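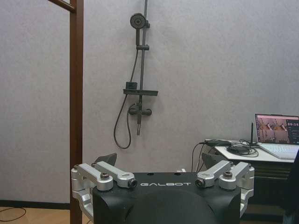

Gripper closeup, with the laptop on the desk behind it.

Minja is the run-logging software we use with the robot at Grindstead. It costs $569 per seat and installs on an ordinary laptop. I have used it for over 4 months.

Before Minja, each shift needed two people: one at the keyboard, one writing down every failed grasp on paper. Now one person does both. The second person has moved to sorting the failures and deciding which tasks to repeat. That is better work, but it means more screen time, and new hires get less practice with the hardware.
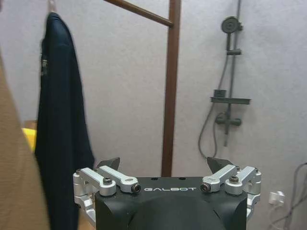 Open gripper, facing the clothes rack.

Setup took one morning. The log search is fast. Exporting is slow, and the alert sound can't be turned down. Holent, which we tried first, had better exports but froze on long runs.

I would buy it again, with a second seat so people can trade places.

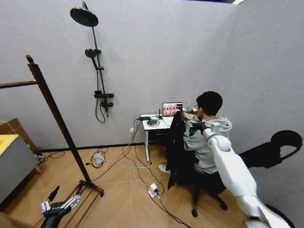 Upendo Ondieki: We switched in August and had the same trouble with training. New people now do their first 2 weeks on paper logs, and they read the software much better afterward.

© Grindstead Bench Notes | Contact | Back to top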